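Clearing a Work Table Before It Gets Away From You

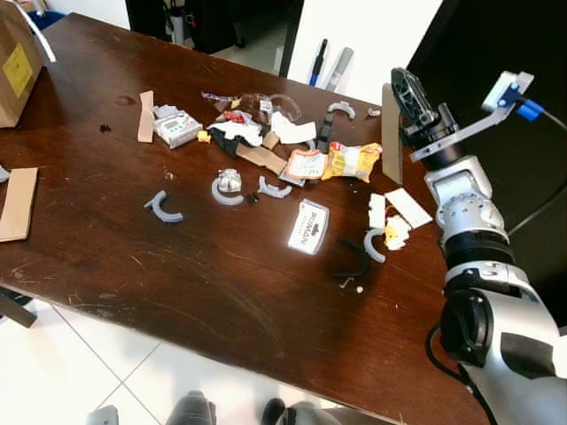
Start with the trash, and only the trash. Bring a bag to the table and take anything you would throw out without thinking. Leave tools and parts where they are for now. On a dark brown table like this one, snack wrappers, crumpled white paper and torn cardboard are easy to spot, so the first pass goes fast. Look under clear plastic wrapping before you toss it. Small parts like to hide there.

Next, sort the cardboard. Flat pieces in good shape are worth keeping, up to a point. I keep 2 under the bench for catching glue and paint. Torn strips go to recycling. If you have an open box nearby, don't use it as a second trash can or you will be sorting it again in February.

Small plastic bits go in a jar with a lid. Write the date on a piece of tape. If you haven't gone looking for anything in the jar in a few months, empty it.

Anything with a display or buttons gets its own shelf, away from glue and dust. Check the batteries before you put it away. Old ones leak.

Now wipe the top. Use a damp cloth, wrung out well, and go with the grain. Dry it right away with a second cloth. A glossy finish that is already scratched will not be helped by a scouring pad. Paste wax hides light scratches for a while. Put on a thin coat, wait 17 minutes, then buff.

Ettore Negri wrote in to say he keeps a bench brush on a hook at the end of his table. A clean paintbrush does the same job and gets into the corners better.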